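Irkinix gripper kit – first week

January 18, 2022. Quick one, got to be out the door by six.
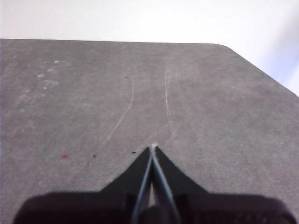
Fingers closed, grey table, scratches and all.

So the Irkinix kit. Wrist camera, two-finger gripper, cables, a bag of screws with two sizes mixed together (thanks). Paid 700 for it second hand from Tetteh Bawa, which felt steep till I looked up the new price – 2320, no chance.

Set up took an evening. Manual is thin. Page 7 has the wiring diagram and that's the only page I've needed, the rest is safety notices and a translated bit about humidity. Software from Quansah installed first go, then wanted an update, then wanted the same update again. Left it and had tea.

Good stuff: the closing is smooth. Fingers come together at the tips, nice narrow point, so small things are fair game. Washers, pen lids, a sugar cube (crumbs evrywhere). Also the camera view – you get the tips right in the middle where you want them.

Less good: the housing is wide. Takes up most of the bottom of the view and I keep forgetting how far it sticks out either side. Hit a mug. Speed slider goes up to 1000 and anything past halfway makes me nervous, so I've not tried.

Branwen Voyle asked if it's worth it over the Skemen one. Havn't used the Skemen, can't say. For 700, yes. For full price I'd want a better manual and sorted screws.

Still to do – soft pads for the tips, proper calibration, find the other hex key. More in February if I get the time.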